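3.2 Surface brightness and perceived clutter
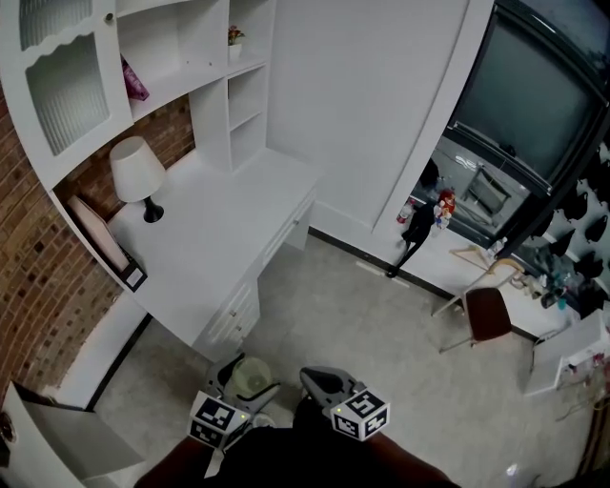 Figure 3. White furniture against red brick, with a table lamp on the desk.

Perceived clutter was rated on a seven-point scale by residents of the Makwood and Skarier housing blocks. Of the 1416 forms sent out, 1212 were returned complete and kept for analysis. Ratings were modeled with wall finish and furniture color as fixed effects and household as a random effect, following the procedure in Awan's earlier survey of the Pirzada block. Contrast between furniture and wall was coded as high where the two differed clearly in lightness, as with the white desk and red brick in Figure 3, and as low otherwise. Open shelving was coded separately from closed storage, and a unit with several empty cubbies was still entered as open. In 78 homes the two coders disagreed on contrast; these were settled by a third coder. Lamp type had no measurable effect and was dropped from the final model. Floor area was retained as a covariate.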